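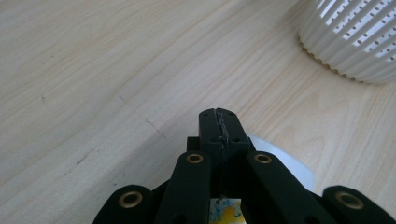 Competitor and Team FAQ: Orkness Raceway Club Series

When does online entry close?
Entry for the November round closes on Friday, November 2, 2018. Late entries go on the reserve list in order of receipt.

How many cars may start?
The short course is licensed for 35 cars. If more than 35 qualify, the slowest are moved to the consolation race.

How long is practice?
Each group gets two sessions of 14 minutes. The clock is not stopped for a red flag.

Which transponders are accepted?
Wekance units only, mounted no more than 6 inches above the ground. Units with a flashing red light must be charged before scrutineering. A missing signal in qualifying means no time is recorded.

What is the minimum weight?
Keston class cars must weigh 3,040 pounds with driver, as they come off the track. Fuel may not be added before weighing. Ballast must be bolted to the floor pan and declared on the tech sheet.

Can I change tires between qualifying and the race?
Yes, if the replacement is the same compound. Report the change to Esperanza Dvorak in the tech shed before the car goes to the grid.

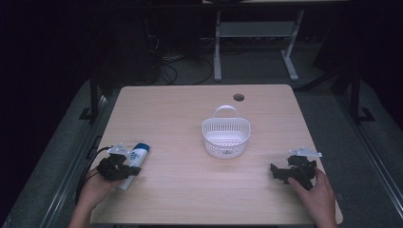
White basket and bottle with blue cap on a table.

How do I protest a result?
In writing, within the period posted on the results sheet. Protests go to the clerk of the course, Haris Vukadinović. Verbal protests are not recorded.

Are passengers allowed in the pit lane?
No. Crew need a wristband and closed shoes. Crew under 16 stay behind the wall.

Where do trailers park?
In the Schwerdtfeger lot, through the second gate. Trailers left in the paddock during a session will be moved.

Is there a refund if I withdraw?
Full refund before entry closes. After that, half the fee is credited to the next round.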